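Vameo Cable Keeper for Two-Arm Benches
Replacement clip and sleeve set

In stock. Ships from our Jireš warehouse. Sold in sets of two, one per arm. Part no. 446.

You are probably reading this page because something came unplugged. Welcome. Most of our customers arrive the same way, a little out of breath, with one arm working beautifully and the other holding its last pose like it's waiting to be asked to dance.

The fault goes like this. An arm reaches, its cable reaches with it, and the slack that was so generous on the first day ends up somewhere else. Given enough cycles, a loop finds a wrist, a bin or a base connector and gets a grip on it. The arm has no idea. It pulls. If you're lucky the plug lets go and you lose an afternoon. If you're not, the plug holds and the wire behind it lets go, and then you get to learn the colour code.

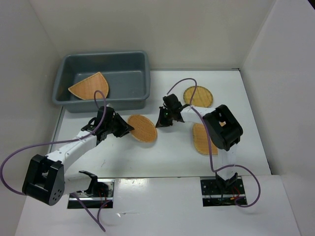
The original Keeper, the one we sold until May, was a hard clip with a screw, and we were very proud of it. It held the cable so firmly that the cable had nowhere to go but up. An arch like the purple one standing over the left gripper, with part of it across the front of the bin, is what we now call a high loop, and we have the returned clips to thank for the vocabulary. Two customers had a high loop catch during a pick. One of them was our own test bench, which did wonders for the speed of the redesign.

The new set uses a soft sleeve that slides a little along the forearm link and stops before the elbow. Slack is shared between the two ends. The screw is gone, and so is the tiny hex key that everyone lost.

WHAT'S IN THE BAG
2 forearm sleeves
6 elbow straps, hook and loop
2 base guides
1 instruction card, rewritten

WILL IT FIT?
Fits any arm with an exposed link and an outside cable. It won't help if your cable runs inside the link, and we'd ask how you ended up here.
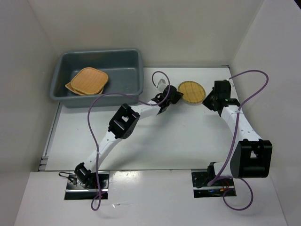
Base guides are the part people leave in the bag. Please don't. The upper half of the arm gets all the attention, but the worst snag reported to us began at the bottom, when someone walked past with a stool and took a loop along. Purple cable hanging across the front panel on both sides, as it does on this bench, is at exactly stool height. The guide screws to the underside of the ledge and brings that loop back in. Stop the arms and cut the power before you fit it, and keep your fingers out of the elbow openings while you do. Adaeze Sani wrote that line on the instruction card in capitals, and she has asked that it stay in capitals there.

CYCLE TESTING
Each sleeve design was run for 1000 pick-and-place cycles with woven coasters and baskets, chosen by Somtochukwu Nwosu on the grounds that they were cheap and already in the kitchen. The first sleeve design split at the seam. The second one is what you're buying.

KNOWN ISSUE
Straps pulled too tight will stop the sleeve from sliding, and you will have rebuilt the old clip at your own expense. You should be able to get a fingertip under the strap.

OLD CLIP EXCHANGE
If you own the original Keeper, take it off and send it back. We'll swap it for the new set at no charge, postage included. Scratched, cracked or chewed by a gripper, we don't mind. Just write your order number on the envelope.
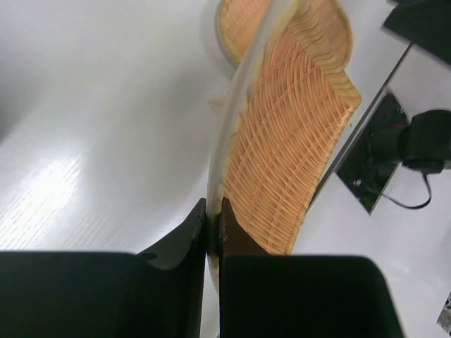

Product notes by Olanrewaju Ekwueme, Vameo bench accessories
Updated July 22, 2020

A word on the gripper end, as it comes up in most of the emails. The Keeper looks after the cable as far as the wrist. Past that you're on your own, and nothing should be strapped to the fingers or anywhere near where they close. Delia Chiriac tried it so that you don't have to. The strap was recovered.

Spare straps are sold separately, in grey only. We did order another colour.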